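Puertas abiertas en Hundari: «La chapa es lo primero que se estropea»

25 de septiembre de 2026

Csenge Lengyel lleva siete años trabajando con brazos robóticos y dos en Hundari, donde coordina las pruebas de clasificación de objetos. El viernes le tocó atender a los visitantes de la jornada de puertas abiertas. Hablamos con ella entre un turno y el siguiente, junto a la mesa de Arnis, el proyecto que más público reunió.

La tarea parece sencilla: sacar cosas sueltas de un cajón metálico. «La gente espera piezas iguales, como en una fábrica», explica. «Nosotros echamos envases, envoltorios, objetos blandos, lo que haya. El papel de aluminio es un fastidio, brilla y cambia de forma cada vez que se toca».

Para la visita prepararon pases de 60 segundos. Lengyel reconoce que es poco tiempo y que algunos se quedaron con ganas de más.
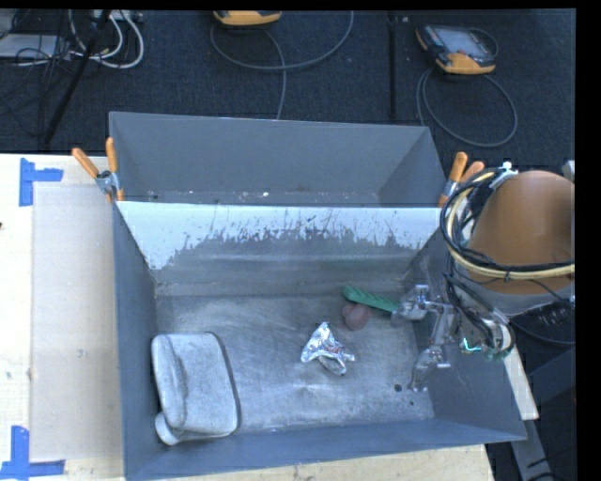

«Los cajones los sujetamos con pinzas de muelle», cuenta. «Propusieron atornillarlos, pero los cambiamos a menudo y así se tarda menos». El desgaste del metal también le preocupa, porque los arañazos y los reflejos confunden al sistema de visión. Desde que empezó el proyecto han registrado 756 pruebas, casi todas con la misma pinza.

Le preguntamos por Gasel, el programa que decide qué objeto se coge primero. «Es mejorable —dice—. Cuando dos cosas se tocan, todavía duda demasiado». La próxima versión está prevista para diciembre y se probará antes con la gente de Aliyu, que comparte el taller.

Varios visitantes quisieron saber si podían manejar el brazo ellos mismos. Este año no estaba permitido. «Lo hemos hablado para la próxima edición, con un brazo más pequeño y menos velocidad», responde Lengyel, antes de volver a la mesa con el grupo siguiente.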